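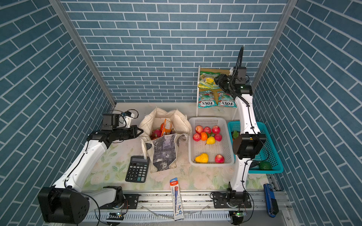
8 min read

Week 5 handout: Small shelves, soft bags, and the shopping in between

Hello again, everyone. I promised I'd write up the packing session properly, because half of you were scribbling and the other half were (quite reasonably) watching the bag. So these are my notes, tidied a little, with the bits I forgot to say out loud added in. If you're on the Fenwood option you can skip the reading at the end, but please don't skip the part on handles, it comes up again in your shop layout assignment!

Where we'd got to

Last time we talked about shelves as a thing people read. You look, you find, you reach. This week is about what happens right after the reach, when the thing in your hand has to go somewhere, and the somewhere is usually a bag that won't stand up straight. I love this topic more than is normal. I spent a good part of my working life at Erkine laying out small grocery corners, and I think we gave the bag maybe one afternoon of thought in all that time.

The setup for this week is as plain as I could make it: a cream cloth tote, a little white wire rack against the back wall with snack packets on it, and a blue brick-pattern wallpaper behind. Two of the packets are FOX'S, the FRUIT BLOSSOM ones, side by side on the lower level. Up top is a yellow-and-green one with a round yellow fruit drawn on it. That's plenty to talk about, I promise.

The rack

Start with the wire rack, because it's the easy half. A wire shelf is open, so light gets in and you see more of each packet than you would in a solid cubby. It's also cheap and it wipes down fast. The trouble is that soft packets don't really like it. A box has a flat bottom and sits where you put it, while a bag of sweets slumps and leans on its neighbor, and sometimes a corner pokes down between the wires and catches when you pull. Try it at home with any packet and a cooling rack from the kitchen - you'll feel the snag right away.

Then there's which way up things are. The two FOX'S packets have the brand name upside down, and I'd like you to think about how much that matters. For a shopper who already knows the packet, hardly at all, I'd say: you go by the color, teal and white, and your hand is moving before you've read a word. For somebody new to it, quite a lot. My rule in the Clovness project was "color first, word second" and I still mostly believe it, though one or two of you argued the other side very well and I'd be happy to see that in an essay.

Two packets of the same kind side by side also do something a single packet can't. They make a block of color. The yellow-and-green one has to do its work alone, and it does have that big simple fruit to help it along. Make a note of that for the section on fronting in Week 6.

The bag

Now the awkward half. A cloth tote has no opinion about its own shape. Put it down empty and it folds over, put one thing in it and it leans toward that thing. What you're hoping for is a mouth that stays open long enough to get the first item inside, and after that the weight starts to help you.

Handles are the bit everybody forgets. When both handles are flopped open, away from the mouth, you've got a clear way in. When one falls across the top, you're fishing it out of the way with your spare hand, or pushing the packet in past it and dragging the handle down inside. (Go and watch a busy checkout sometime, it's endless.) So before you pack anything, flop the handles out. It takes a second.

My order for packing a soft bag, for what it's worth:

Handles out of the way first.
Something with a bit of weight in the bottom, if you have it.
Flat packets standing up along the sides, where they act like a lining.
Anything that crushes goes in last, on top.
Lift by both handles, slowly, and let it settle before you walk.

With only light snack packets you haven't got a heavy item, so step two drops out and you go straight to standing them up. I'd put the matching pair in together, back to back, and slide the odd one in beside them. Others would lay all of them flat. Fine for a short trip, I suppose, but you lose sight of what's underneath.

How far apart?

We ran out of time on distance, so a few words. The rack is at the back and the bag is nearer the middle, left of center. I like a gap between shelf and bag, because it gives you room to turn the packet in your hand on the way over. Push the bag right up against the shelf and it feels quicker, but then the mouth of the bag is under the lower shelf and your wrist has nowhere to go. At a real counter you also want a clear landing spot, somewhere to put a thing down while you change your mind. Jitaru (the corner shop plan in your February pack) leaves this out completely, and I want you to tell me where you'd put it.

For next session

Bring one cloth bag and a few soft packets, any kind. Please nothing open, I still have crumbs in the projector cupboard.

Write up to 500 words on a bag you use every week: how it stands, where the handles go, what you put in first. Sketches are very welcome and don't count toward the total.

If you're doing the longer option, it's 2,000 words comparing an open wire shelf with a solid one for soft goods. Use the Jitaru plan or a shop you know well. The reading is page 28 onward in the course pack, and you can leave out the part on refrigerated cabinets.

Drafts can go in the usual tray until 4 pm.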